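Equipment Planner (part-time, Toledo)

Grasix is putting together its first real equipment budget, and we want someone in the room who loves this stuff as much as we do! We collect hand-held gripper recordings of everyday table work – picking up chopsticks, setting spoons in a cup, clearing up after a meal – and we have reached the point where buying one item at a time no longer makes sense.
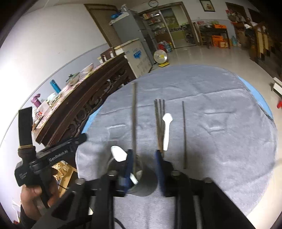
You would own the purchasing plan from June on. The Feltitz project needs 4 more grippers, plus spare finger pads, mounts, cables and storage, and we have set aside $4,000 for the spares and storage alone. The grippers come out of a separate budget that you'll help write. You'd get quotes, compare lead times, and tell us plainly when renting beats buying (we suspect it sometimes does).

A good part of the job is listening. The people who do the recordings have strong views on grip weight and pad wear, and their wish list currently runs to 81 lines. Some of those lines are brilliant. Some are the same line written three ways. We would love for you to sort it out with them, and to sit in on a session or two before you price anything.
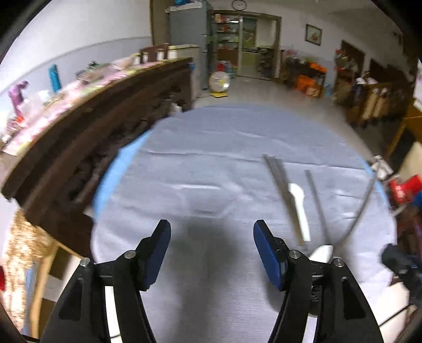 Table work with a gripper, chopsticks and a spoon.

What we hope you bring:
Experience buying equipment for a lab, workshop, kitchen or school
Comfort with spreadsheets and with calling suppliers
Curiosity about robots – no engineering degree needed

Hours are flexible, mostly mornings. You'll report to Olga Retamal, who runs planning for both Feltitz and Brolix, our smaller sister project.

To apply, send Olga a resume and a short note on the best piece of equipment you ever talked someone into buying. Applications are open through June.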